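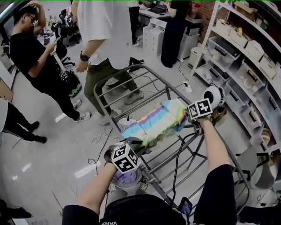

How do I stop a metal bed frame from leaving marks on a glossy floor, and do I need to take it apart to move it across the room?

I bought a gray metal frame secondhand, the folding kind with parallel rails and legs that go out at an angle. The floor is pale and shiny and the landlord at Podell had it redone before I moved in, so I don't want to be the one who scratches it. The frame has no caps on the feet. Two of them have a sharp burr where the tube was cut. I want to keep the bed against the short wall in winter and under the window the rest of the year, so it will get moved at least twice a year. It also squeaks when I sit on the edge, but that is less urgent.

Posted by jullstead_renter

Cap the feet first, then lift the frame to move it, and leave it in one piece. A metal frame without a mattress is light enough for two people, and for most adults one person at each end is plenty. Taking it apart every time wears out the bolt holes and you will end up with a frame that squeaks worse than it does now.

For the caps, measure the outside width of the tube, not the inside. You want the kind that slips over the end. The plugs that go inside the tube look neater but the metal edge stays level with the plug, and a burr will still touch the floor. Rubber holds better than hard plastic on a glossy finish. Some black rubber leaves a dark smear after a few months of sitting in one place, so buy white or clear if you can find them, or put a felt pad under each one.

File the burrs down before you put the caps on. A flat metal file and a few minutes per leg is all it takes. Do it outside or over newspaper, and wipe the leg with a damp rag afterward. Metal filings on a shiny floor will scratch it faster than the legs would have.

Because your legs go out at an angle, the foot doesn't sit flat. A straight cap will rest on one side and wear through there. They sell caps with a swivel base for folding chairs and those work on bed legs too if the tube size matches. I paid 171 for a whole box for the dorm I look after, which was far more than one bed needs. A hardware store will sell you a pack of four or eight.

When you do move it:

Take the mattress and all bedding off. Don't leave a blanket hanging over the middle rails, it catches under a foot or gets stepped on.
Clear the path. Pick up shoes, bags and any cords on the floor.
Fold the legs in only if they lock. If they swing loose, leave them open.
Lift by the side rails near the corners. Don't lift by the thin slats in the middle, they bend.
Set down one end, check the feet, then set down the other.

For the squeak, tighten every bolt a quarter turn and sit on it again. If it still squeaks, loosen the bolt where the sound comes from, put a nylon washer between the two pieces of metal and tighten it back up. Candle wax rubbed on the joint also works for a while.

Posted by Montserrat Cabello

Just put it on an old rug and drag it. I did that with a queen frame at my last place and the floor was fine. Used a bath mat for one end and a towel for the other.

Posted by podell4

The rug trick works if the rug is clean and thick. I did it with a thin towel and there is a line in my floor now that goes from the door to the window. Grit gets in the weave and it acts like sandpaper. If you drag it, vacuum first and use something with a soft underside.

I have a couple of things to add to Montserrat's answer, which is mostly what I would have said.

Check whether the floor is sealed wood, laminate, vinyl or painted concrete. The landlord should know. Soft vinyl will dent under a bed leg even with a cap on it, and for that you want wide furniture cups that spread the load. They are ugly but you don't see them with a bedspread on. Sealed concrete hardly dents at all, so scratches are your only worry there.

Leave felt pads off if you mop wet. They soak up water, come loose and leave glue on the floor. I switched to the cups for that reason. If you already have glue on the floor, a little cooking oil on a paper towel loosens it, then dish soap to get the oil off. Try it in a corner first.

If you file the legs and go down to bare metal, touch it up with a bit of paint before the cap goes on. Mine rusted inside the cap over one damp winter and left an orange ring. Any gray metal paint will do since the cap covers it. Let it dry overnight with the frame on its side. If you put the cap on too early it sticks and you will have to cut it off.

For a floor that is already scratched, a wax stick in a matching color will hide light marks. Pale floors are hard to match, so take a photo in daylight and bring it to the store. Deep scratches need the landlord. Tell them early, in March if your inspection is in spring like ours was at Donnelly, because it is harder to get someone in once everyone is moving.

Posted by Dandberg60

Thanks, all. I filed the two bad legs this afternoon and ordered the swivel caps in white. It turned out to be vinyl, so I'm getting the cups as well for when the bed is staying put. The squeak was one loose bolt at the head end. I'll wait for the caps before I move anything.

Posted by jullstead_renter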